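Just come over
by Meriem Benkirane
December 7, 2024

Writing this fast, dinner is on. But it's been bugging me all week so here goes.

I want people to knock on my door again. No text first, no poll in the group chat, no "are you free the third weekend". Just knock. If I'm home, I'm home. If I'm in the bath you'll get no answer and you can go get a coffee.

Grew up in Urville, on Potgieter Street, top of the hill. People came by all the time. My aunt with a bag of something. The man from two doors down who wanted to use our ladder and then stayed until the news was over. My mother never once knew who'd be at the table at six. She complained about it, sure. She complained about a lot. She also set out an extra plate most nights without looking up from the stove.

Now I live in a building with 16 apartments and I've been inside one of them. One! And that was a leak.

Here's how a visit works these days. Somebody says we should get together. Everybody agrees. A week goes by. Somebody offers dates, 12 messages go back and forth, one person can't do evenings, another has a thing in June — in June, it was March when we were having this conversation. Then the day comes and half of us are secretly hoping it gets called off. I know because I'm one of them. By then it's an event. There has to be a dessert. I've cleaned the oven for people who were never going to look in the oven.

And that's my real complaint, the cleaning. We've all decided that a home has to be made ready before another person can stand in it. Last time I had friends over, properly invited, I spent 200 dollars. Candles, cheese, a plant. I was so tired when they got here that I wanted them to leave by nine. They were lovely. I don't remember a thing anyone said.

Compare that with the night my friend's car died out on the Zakum road and she walked to my place because it was closest. Hair up, laundry on every chair, nothing in the fridge but eggs. We ate the eggs. She told me about her father, which she had never done, and I'd known her nine years. Would that have happened over the candles? I don't think so.

I know the arguments. My sister makes them, loudly. Some people work nights. Some people have a baby who finally went down and if you ring that bell they will never forgive you. Some people live alone and a knock after dark is frightening, and I'm not going to tell them it shouldn't be. Fine. All true. Put a note on the door, tell your friends, say never. I would respect a clear never a lot more than the maybes I get now.

There's also the shy argument, that turning up is rude, it takes up someone's time without asking. Okay, but a text takes up time too. I get 100 messages a day and I'd trade most of them for one person on the step with wet shoes and no plan.

The other side has to be allowed, too. The host gets to say "not now". That's the bit we lost I think. My mother could tell a person at the door, "I can't today, I have a headache," and they'd say alright and go home, and nobodys feelings were hurt. They came back the next week. We've gotten so careful about the no that we stopped risking the question.

So I've started. Went by an old coworker's last month, from back when we were both at Bitum. Stood on her mat like a salesman. She opened the door in a towel and laughed and told me to come back in an hour, so I walked around the block a bunch of times and went back. She'd put the kettle on. Hadn't tidied, thank God. We sat there till it got dark and neither of us turned a lamp on for a good while.

I'm going to do it again, probaly this weekend, to somebody else.

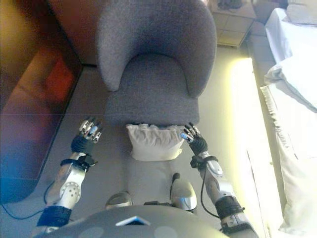 My sister says if I try it on her she'll pretend she isn't home. But her car will be right there in the driveway, and I can wait. And the same goes for me. Second floor, the bell sticks so push hard. I'll have tea and most likely eggs.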